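Speaker notes – Hosting an awards night on a small budget
Sostevville regional arts meetup, Friday afternoon session
Roland Haworth

Slide 1. Who I am

Say hello, check the clicker works. I have hosted or produced the Wijesinghe Screen Awards for 11 years. Mention that it started in a school gym and that last December we had 157 people in the room. Mention that the broadcast goes out on local cable and a stream. Don't spend more than a minute on this.

Slide 2. The running order

The running order is the show. Everything else hangs off it. Ours has 17 awards and has to finish before the venue's cleaning crew comes in at 11 p.m. Show the first page from last year. Point out the column for who hands over the trophy and the column for which side they walk on from. Those two columns cause most of the arguments.

Pause here. Ask how many people have sat through an awards show that ran past midnight.

Slide 3. Blocking the stage
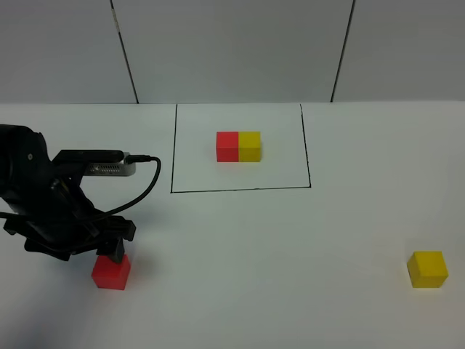
Blocking means deciding where each person stands and when they move. We do it the afternoon before, with the host, the presenters who can make it and stand-ins for the ones who can't. Tape goes on the floor first. Think of the host and one presenter as the red cube and the yellow cube side by side inside the black outline. That is the lit area, and anyone who is speaking has to be in it. The other red one and the other yellow one are waiting outside the lines, and they should be far enough out that the wide shot doesn't catch them. At our fourth show a presenter waited so close to the tape that she was in every acceptance speech for ten minutes.

If there is time, tell the Gutunum story. Band came on from the wrong side, met the best documentary winner coming off, lost a cymbal stand. Keep it short.

Slide 4. Two hosts or one

I prefer two. One can fill while the other finds out why the envelope is missing. But they need to rehearse together in person at least once. Reading jokes to each other over the phone is no use for timing. Also agree early on who opens and who closes, and write it down.

Opening monologue: four minutes. We have tried seven and the room was gone by five. Jokes about the nominees go past the nominees first. We cut one or two a year that way and I have never missed one.

Slide 5. Presenters

Send them their lines a week ahead. Send them again the day before. Put the names of the winners and nominees in the script the way they sound, and call people up to check. A mispronounced name is the complaint we get most.

Favex, the comedy duo, presented for us twice. They ignored the script both times and it was fine, but I had added 90 seconds to their slot. Leave some slack for the people you know will use it.

Slide 6. The set
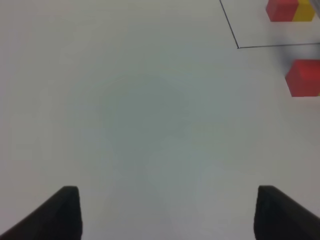
Sets on our budget are mostly backdrop and light. We spent three years on painted flats and then gave them up, and the storage cost went with them. These days it is a pale surface with light on it. One warning, which applies to anything white: it never looks evenly white on camera. You get something like the blotchy gray-green patch in the middle there, with brighter areas off to the left and lower right. In the room your eye skips over it. On the stream it looks like a stain behind the winner's head. Get the lighting person and the camera person to look at the same monitor before the doors open. A colored wash hides a lot of it.

Flowers: skip them unless they are donated.

Slide 7. Speeches

Forty-five seconds, with music after that. Tell the winners before the show, from the stage, while the lights are still up. Group awards get one speaker. We had 147 minutes of show the year we didn't enforce this, and the sponsor's thank-you got dropped.

Slide 8. Questions

Likely ones: music licenses, how we pay the hosts (a flat fee, plus dinner), whether to stream for free. Handouts are by the door – blank running order on one side, stage plan on the other. Leave my email up on the screen.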